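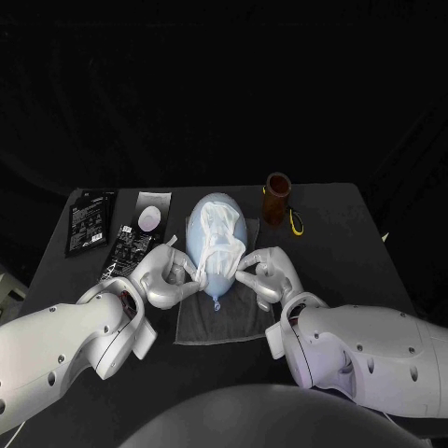 White fabric on the balloon, with the folded towel under it.

Jakham Balloon Practice Set
Item no. 793 | Sold by Gorkatetti

The set is made for learning the careful handling of wound dressings. A balloon takes the place of the skin. If you press too strong or pull too fast, you will notice it immediately. Inflate the balloon, make the knot and put it on a folded towel, so it does not roll away.

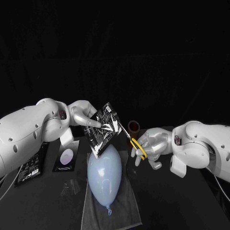
Scissors are not part of the set. We recommend a small pair with rounded tips, and to open every package at some distance from the balloon.

Contents: seven balloons, dressings in single packages, instruction sheet in English
Weight with box: 490 g
Storage: dry, away from sun 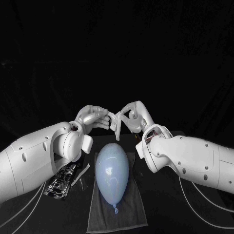 Can I order only the balloons?
Refill bags are available from our store in Esatgate, please write to Luzius Ruchti.

Opened dressings are for practice only and must not be used on a real wound.

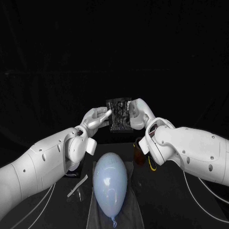 Clear bag and pale blue balloon.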